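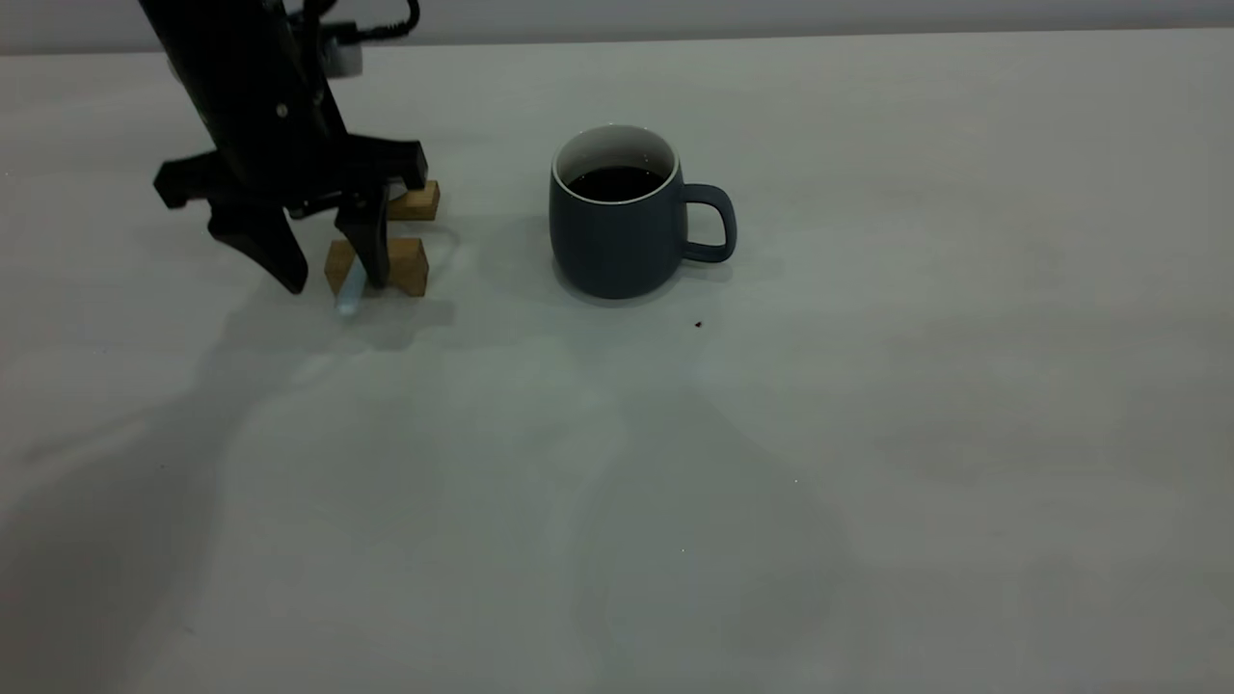

Moststead Community Kitchen Garden
Progress report to the Adomaitis Fund, second half of the grant year

Thank you, first of all, for your patience with us over the wet months. We had hoped to send this in February, but the beds by the lower fence were under water for a good part of it and we wanted to be able to tell you how they came out the other side. They came out better than we feared, although the garlic did not, and we have started again there with silverbeet and broad beans.

What your grant has paid for

The largest item was the new rainwater tank and the pipe that joins it to the shed roof. We had two quotes and went with Plekon, who were a little dearer but would also dig the trench. The pump cost us $800 and the fittings came to $518, which was more than we had set aside. We covered the difference by putting off the second set of compost bays until spring, as agreed with your office over the phone.

The shed itself now has a proper floor. It used to be bare dirt, and anyone who has tried to get a wheelbarrow through there in July will know what a change that is! We also bought hand tools in smaller sizes for the after-school group, who had been struggling along with full-sized spades, and a lockable cupboard to keep them in.

Seedlings and harvest

We raised 1505 seedlings over the period, most of them tomatoes, lettuce and capsicum, and gave away a good many at the autumn open morning. The Vutitis Street food pantry has had a box from us each week when there was enough to fill one. There were some lean weeks — the snails had a very good year — and on those we sent herbs, which the pantry tells us go quickly anyway.

The pumpkins deserve a mention of their own. They were planted mostly to cover the bank behind the glasshouse and keep the weeds down, and they took over the path, the bench and part of the neighbour's hedge. The neighbour has been very kind about it and has been paid in soup.

Tea and talk

We wrote in our application that the garden was as much about company as vegetables, and we still feel that way. The morning tea at half past ten has become a fixture, and several people now come for the tea and stay to water something. A small part of the grant, $100, went on tea, milk and biscuits, and we would dearly like to keep that line in next year's budget if you are willing.

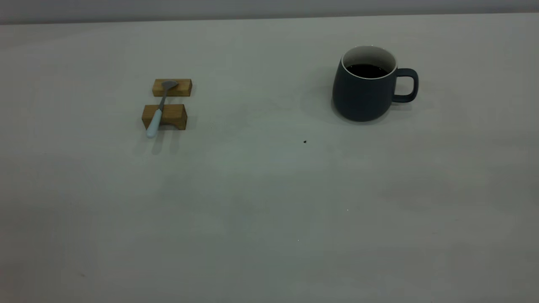 A dark grey mug on a pale tabletop.

What has been slower than we hoped

The raised beds for wheelchair users are only half done. The timber arrived late and then turned out to be the wrong length, so it had to go back. We have the right boards now and expect to finish before the weather warms up. The signs for the herb bed are also behind, mainly due to a long and good-natured disagreement about whether to use the Latin names.

Next steps

Between now and the end of the grant we plan to finish the raised beds, build the compost bays and run two pruning mornings for the fruit trees. Receipts are attached in the same order as the budget. You would be very welcome to visit, and if you come in the morning the kettle will be on.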